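I've been trying to read in the evenings again, and I am so bad at it! When I was a kid I could get through a fat library book in one sitting, on the floor, with a bag of pretzels, and not hear a word anyone said to me. Now I read a page, remember I need to move the laundry, pick up my phone to check one thing, and that's my night.

So in August I made myself a deal. One chapter before any screen, starting at 8:30. I picked a big historical novel called Saber that had been following me from apartment to apartment (three of them!) without ever being opened. It starts in 1613 with a shipwreck and then jumps to 1672 with almost no warning, and I spent a good chunk of the first week thinking everybody was their own grandfather.
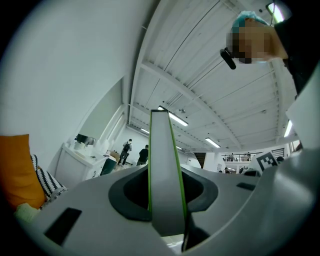 Once I drew myself a little family tree on the back of a Plirkham Market receipt, though, I was hooked. There's a feud over a salt works that I would happily read another whole book about. The love story is kind of limp, but the salt! I had opinions about salt for days. I told my sister all about the brine pans over the phone and she put me on speaker and started doing her dishes.

The thing that helped most was picking a spot. I can't read in bed, I'm gone in two paragraphs. The kitchen chairs are punishing. That leaves the couch, and the couch needs a blanket, and it has to be a fuzzy one, even in summer with the fan going. I don't make the rules. (Wash those on cold and skip the dryer, by the way, or the fluff goes all crunchy and sad. I ruined a lovely one that way last winter.) 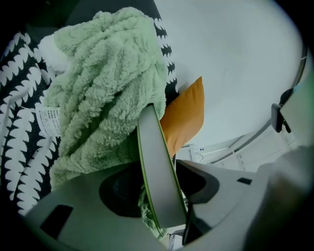 ## What I read after that

I was feeling pretty proud of myself, so I went down to Nomard Books, the used place by the bus station, and came home with way too much. They say they have 3000 paperbacks in the back room alone and I believe it, you have to turn sideways to get to the mysteries. My favorite of the pile was Meltari, a skinny thing where a lighthouse keeper gets letters meant for somebody else. I finished it in two nights. I cried at the part with the goat, and I'm not going to say any more than that in case you read it.

Then I hit a dud, a thriller where every chapter ends with a phone ringing. I used to force myself to finish everything.

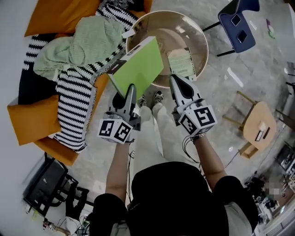 I quit that one at chapter six and felt great about it. It went straight back to Nomard for store credit, which I spent on a gardening book, and I don't even have a garden. I have a basil plant, and it's leaning.

Anyway, the one-chapter deal is mostly holding. Some nights it's half a chapter and a snack. If you've got anything with a good long feud in it, please leave me a comment, I'd like to go back to the store this month with a list so I don't just wander around and buy another book about compost.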